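Evaluation of the Gulum Tabletop Arm Kit for Use in an Introductory Automation Course

Student project report
Elisa Valentini
20/06/2021

Background

The department wanted to know whether a low-cost robot arm kit could replace the two older arms in the teaching lab. One of those no longer holds its position under load, and the other depends on a control card that can't be bought anymore. I was given one kit, a workbench and one semester. The kit is called Gulum and is sold by Stemar, which supplies it in a single carton with the arm in parts, a power supply, a two-finger gripper, a wrist camera and a license for the control software, Wudo.

The report covers assembly, the software, a set of pick-and-place tests and the wrist camera. It does not cover safety certification, which the lab office handles separately. Prices are left out because the quote we received was for a single unit and the course would need more than one.

Assembly

The arm has five joints plus the gripper. The servos come already mounted in their housings, so most of the assembly is joining the links and routing the cable. It took me two afternoons. The printed guide is clear up to the elbow joint. After that the drawings show an older version of the forearm, with the cable clip on the other side. I followed the drawing, had to take the forearm apart again, and lost most of the second afternoon that way. Stemar sent a corrected page by email when I wrote to them.

The base is held down with two clamps. They fit a bench top with a straight edge but not the metal lab tables, which have a folded lip underneath. I moved the project to one of the wood benches for this reason. If the course goes ahead on the metal tables, a mounting plate will have to be made.

Tools needed that are not in the carton: a long 2.5 mm hex key and a small pair of side cutters.

Software

Wudo runs on the lab computers without administrator rights once it has been installed. It has a block editor and a text editor. Programs made in the block editor can be opened as text, but it doesn't work the other way. A group that starts in blocks and edits the text will lose the blocks. There is no warning when this happens. I would tell students to save a copy first.

Teaching a position by hand works well. You hold down the release button on the forearm, move the arm, and press the button again to store the point. Stored points are listed by number only and can't be renamed, so I kept a list on paper. In a program with more than ten points this gets confusing.

The connection dropped 4 times during the semester. Each time the arm stopped where it was and stayed powered. The program had to be started again from the top, as Wudo can't resume in the middle.

Pick-and-place tests

The test object was a plastic cube with 25 mm sides. The arm picked it up from one taped mark, carried it to a second mark and released it. After each cycle the cube was returned to the start mark by a fixed guide that I made from scrap aluminum. A cycle counted as good if the cube was fully inside the outline of the second mark.

I ran 1000 cycles in total, split over several sessions at 70 percent of full speed. Of these, 181 were not good. Most of the failures came in the sessions where the arm was started cold, and nearly all of those were in the first part of the session. The shoulder joint seems to settle after it has been moving for a while. Running a warm-up routine before the program reduced the problem but did not remove it.

The other failures were mainly from the gripper. The rubber pads are glued to the fingers and one of them started to slide. I cleaned both surfaces and glued it back with contact adhesive, and it held for the rest of the tests. Replacement pads are sold as a set with new fingers, and I couldn't find them sold alone.

I compared the results with a short test on the better of our two old arms, a Monti. The Monti placed the cube more consistently but moved more slowly, and it has no hand teaching. For a first course I think hand teaching matters more, since students get the arm moving in the first hour.

Wrist camera

The camera clips to the side of the wrist and connects through the same cable as the gripper. Wudo shows its picture in a small window and can save stills. It can also search for a shape or color and pass the position to the program.

I first checked the view with nothing added to the bench. Camera focus is fixed. Close to the bench the picture is soft, and the grain of the wood is easier to make out in some strips than in others. The knots show up as dark patches. This matters for the color search, which works on the difference between the object and what is behind it. With the lower threshold, a dark area of the bench can be taken for an object.
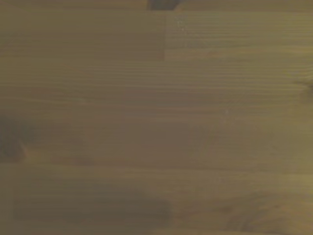
Changes made to the setup

A sheet of white card was taped over the work area for all the later camera tests. With the card in place, the color search found the cube reliably in daylight and under the ceiling lights. A desk lamp was added at the left of the bench for evening sessions. The threshold then had to be set again, and Wudo does not store it with the program, so it needs to be written down.

Shape search was less useful. It found the cube when it was square to the camera and often missed it when it was turned. I did not use it in the final program.

Recommendation

The Gulum kit is suitable for the introductory course if the exercises are planned around its accuracy. Stacking tasks should be avoided. Sorting by color and moving parts between trays are within what it can do. I recommend that the arms be assembled before the semester starts and that each bench gets a white work surface, a warm-up program and a printed copy of the corrected forearm page.

Before ordering, the department should ask Stemar whether the gripper pads can be supplied separately and whether the next version of Wudo will allow points to be named. I asked both questions and had no answer by the time this report was handed in.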